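Rallis Purchase Limit Module for Plodau Point of Sale

Software module for grocery, wholesale and cash-and-carry stores. Sets and enforces quantity limits per customer at staffed lanes, self-checkout and the service desk.

Product code: Rallis PL
Supplier: Mivbridge Retail Systems
Requires: Plodau POS, version 4 or later

Overview

Rallis PL lets a store cap the quantity of an item, or of a group of items, that can be sold in one transaction or to one account over a set period. Limits are created in the back office and sent to the lanes. When a basket goes over a limit, the lane stops the extra units and shows a message to the cashier or the shopper. The rest of the basket is not affected.

The module is used mainly for staple goods during periods of short supply (cooking oil, flour, sugar, rice, infant formula, bottled water) and for promotional lines sold at or below cost. It can also be used to separate household and trade sales in stores that serve both.

Limit types

Per transaction. The limit applies to a single receipt. No customer identification is needed. A shopper who pays, leaves the lane and joins another one is treated as a new customer.

Per account. The limit applies to a loyalty or trade account over a period of hours or days. The count is held on the store server and shared between all lanes. Sales without an account fall back to the per-transaction limit, or can be blocked.

Per payment card. The limit applies to a tokenized card reference supplied by the payment terminal. Card numbers are not stored. Cash sales are handled under the per-transaction rule.

Group limit. Several items share one limit. A group may contain different brands and different pack sizes. Quantities can be counted in units or in total volume or weight. With volume counting, two small bottles can be made to count the same as one large bottle.

Up to 200 groups can be active at one time. An item may belong to more than one group, in which case the lowest remaining quantity applies.

Setting up a limit

Limits are entered on the Purchase Limits screen in the Plodau back office. The user selects the items or group, the limit type, the quantity, the start and end times and the stores. Changes reach the lanes within 5 minutes in normal network conditions. A lane that is offline keeps the last set of limits it received and applies per-transaction limits only.

An end time is optional. A limit without one stays active until it is removed and appears at the top of the weekly limits report. 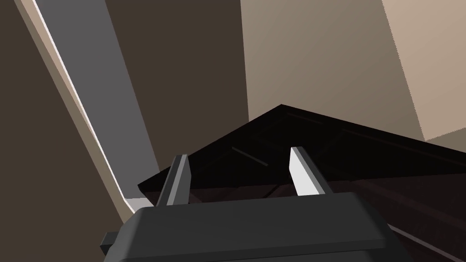 Shelf label text can be generated from the same screen. The label file carries the item name, the limit and the end time, and can be sent to paper label printers or to Wustus electronic shelf labels. Where Wustus labels are used, the limit line is removed from the label when the limit ends. Paper labels have to be taken down by hand.

Overrides

An override requires a supervisor login. The supervisor selects a reason from a list kept by the store, and the reason is printed on the journal but not on the customer receipt. Overrides can be capped by quantity or turned off completely for a group. Override rights are separate from refund and void rights and must be assigned individually.

Trade customers can be given a standing exemption at account level. The exemption may be total, or it may replace the household limit with a higher one. An upper trade limit of 40 units per period is loaded by default and can be edited.

Returns

Returned units are credited back to the account or card count when the return is made against the original receipt. Returns without a receipt do not change the count. Partial returns from a volume-counted group are credited at the volume of the returned pack.

Reports

The module includes three standard reports.

Limits in force: all active limits by store, with start time, end time and the user who created them.

Blocked units: units refused at the lane, by item and hour. These figures can be exported to the ordering system as an indication of unmet demand. They should be used with care, as one shopper may attempt the same purchase at several lanes.

Overrides: all overrides by supervisor, reason and quantity.

Known restrictions

The module does not identify shoppers who send other people into the store on their behalf. Separate people paying with cash in separate transactions will each receive the full limit.

Items sold by scale weight can be placed in a group only if the group is counted by weight.

Mixed bundles (for example, a hamper containing a limited item) are not broken down into components unless a bundle file has been loaded.

Limits are not shared between stores by default. Cross-store counting requires the Mivbridge central server and a permanent connection.

Installation

Rallis PL is supplied as a licensed feature and is switched on remotely. No hardware is needed at the lane. Installation is normally done outside trading hours, as each lane must be restarted once. Self-checkout units need an updated message file, available in English, Spanish and Greek. Stores running customized lane screens should send the layout to Mivbridge before the license is activated.

The April update adds volume counting for trade accounts and corrects a fault in which suspended transactions held their quantity after being canceled.

Licensing and support

Licensed per store, per year. Lane count does not affect the price. Training for back office users is provided online and takes one session.

Sales and quotations: Apostolos Xenos, Retail Software
Technical support: Thanasis Karras, Lane Systems

Related products: Rallis Price Check, Wustus Label Gateway, Plodau Back Office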